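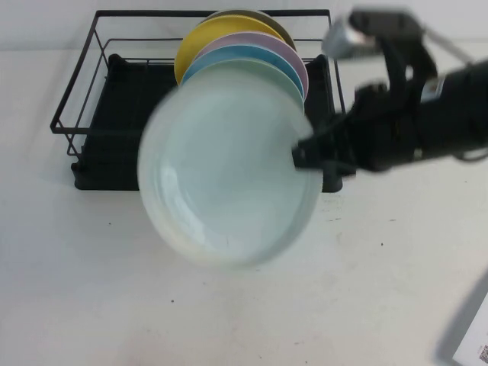
Mint plate at the rack, other four standing behind it. Blurry.

August, dish station notebook. Started 2:50 pm

Back on the Skiken rack (black wire, black tray under it). Question for the afternoon is still the boring one from the Sutby write-up: does plate order matter, and how much lean can we live with before they start sliding into each other.

Order today, back to front: olive, yellow, pink, light blue, then mint. Jolien wants it kept like this for every run so the notes can be compared. Fine by me. Last month I had them whichever way they came off the shelf and half those pages are useless now.

Lean: they don't stand straight, they never have in this rack. Rims fan out. Olive nearly disappears behind the others, just a bit of rim at the top. If you need to check it's in, look from the side. Yellow is the easy one to spot.

Tried the Zervas rack first thing, before lunch. Slots too tight for the rim on mint, had to push. Took it back to the cupboard, top shelf, behind the kettle. Do not get it out again without asking Jolien Van Acker, she is writing to them about the spacing.

Rack position: back near the wall, long side facing front. Measured from left edge of table to the tray with the steel rule, 282 mm. Wrote it on the cupboard door too because this book wanders off. If the tray gets bumped put it back to 282, dont eyeball it.

Tray notes. Ridges run the long way, with a thin line crossing them. Ridges hold crumbs, I found old rice in there on Tray B last time, so brush along the ridges and not across. Outer rim wipes easy. Rounded corners are OK.

Table. Needs doing. Little dark specks all over the white, smudges, thin streaks. Specks may be off the old foam mat, I threw that out but didn't wipe after. Streaks I think are from the paper towels, the cheap Roveo ones. Try the microfiber with plain water first, then a drop of dish soap if the smudges stay. No scouring pad on this top, it takes the matte off and then you have a shiny patch forever (see the other table).
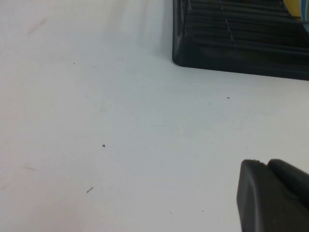
To do before next session
- wipe whole table, lift the rack and get under the tray too
- brush tray ridges, rinse, stand it on end to dry
- check all 5 plates for chips, run a finger round the rims, mint espescially after this morning
- felt dots under the legs? J. says no, they come off in the wash. Ask again
- order new towels, NOT Roveo
- same order, olive at the back

Stopped 5 pm. Lean question not answered, need a straightedge that fits between the plates. Jolien has one somewhere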